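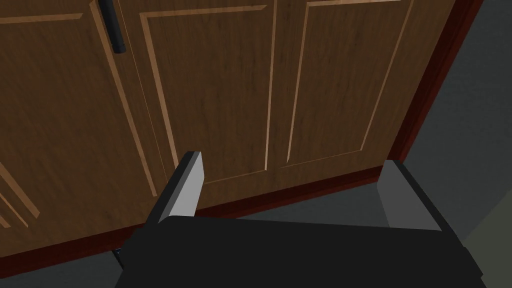
According to Ingvild Blomqvist, the cabinet task is the part of the open day that visitors ask to see twice, and the door handle gives them more to talk about than the arm does.

Vestine develops control software for household manipulation. Work starts in simulation. Cabinet doors, bar handles and a two-finger gripper are modeled, and each controller is run against them before it goes to hardware.

The Mostthorpe lab opens to visitors every February. A visit lasts 58 minutes and takes up to 15 people. The first 30 minutes are spent at the simulation desks, where guests can change the approach angle, the finger opening and the starting position of the gripper, then rerun the task. The remaining time is a hardware demonstration on the Bestix test bench. Floor markings show the limit of the arm's reach. Please stay behind them while the amber light is on.

Stellan Hellström runs the demonstrations and answers technical questions. A team of five in Cabanatuan builds the cabinet models and maintains the wood textures and door joints.

School groups should book through the front office. Closed shoes are required on the lab floor.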